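Storing and Reshaping Knit Hats on a Foam Head

Last updated 03/05/2024

Knit hats lose shape for two reasons: they are stored folded under weight, or they are dried hanging from one point. A foam head corrects both. The notes below cover acrylic, wool and blended beanies with a folded cuff. They do not apply to felt or straw.

What you need

A foam head with a stable base
A mesh wash bag
A cotton towel, bath size
A flexible tape measure
Wool wash or mild liquid detergent
A cedar block (wool hats only)

Checking the head size

Measure the foam head at brow height, then measure the relaxed opening of the hat. The head should be slightly larger than the opening, enough to hold the cuff without opening the ribs. If the gaps between ribs show the foam clearly, the head is too large for that hat. Wrap a head that is too small with one layer of thin cotton cloth and pin it at the back. Do not use newspaper under a light-colored hat. The ink transfers.

Washing

1. Turn the cuff down so the hat is a single layer. Dirt and skin oil collect in the fold.

2. Fill a basin with cool water and add the detergent at the dose on the label. For wool, keep the water the same temperature for wash and rinse.

3. Press the hat under the surface and leave it for ten minutes. Do not rub or wring.

4. Drain, refill and press again until the water runs clear. Dark colors may need several rinses.

5. Roll the hat in the towel and lean on the roll. Repeat with a dry section of towel. The hat should be damp when it goes on the head, with no water running out of it.

Fitting the hat

Hold the cuff open with both hands and lower it from the top. Pulling from one side stretches that side, and the distortion sets as the yarn dries. Center the crown seam first, then work the cuff down evenly. Stop just above the eyes of the foam head. Any lower and the cuff takes on the width of the cheeks.

A plain white head is adequate. Molded features are useful only as a guide for centering the front. A black hat can sit on one for the whole season, provided it has been rinsed properly first.
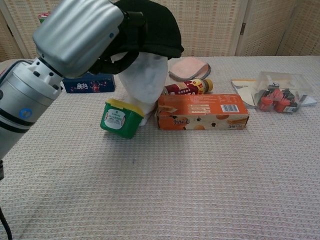 Drying

Stand the head in moving air, away from radiators and direct sun. An acrylic beanie is normally dry overnight. Thick wool takes up to two days. Turn the cuff down again after the outer layer feels dry and check the inside of the fold, then refold it at the original line.

Clear the surface around the head before drying. Cardboard food boxes soften if they sit next to a damp hat, and tubs and bottles block the airflow at cuff level.

Long-term storage

Store only clean, dry hats. In April, or whenever the cold season ends, wash every hat once and let it dry fully before it goes away. If shelf space is limited, lay hats flat in a single stack with the cuffs alternating left and right. Put nothing on top of the stack. Place the cedar block beside wool hats, and sand it lightly once a year to renew the scent.

Foam dents under point loads. Do not push pins in at the brow line, and do not lay the head on its face.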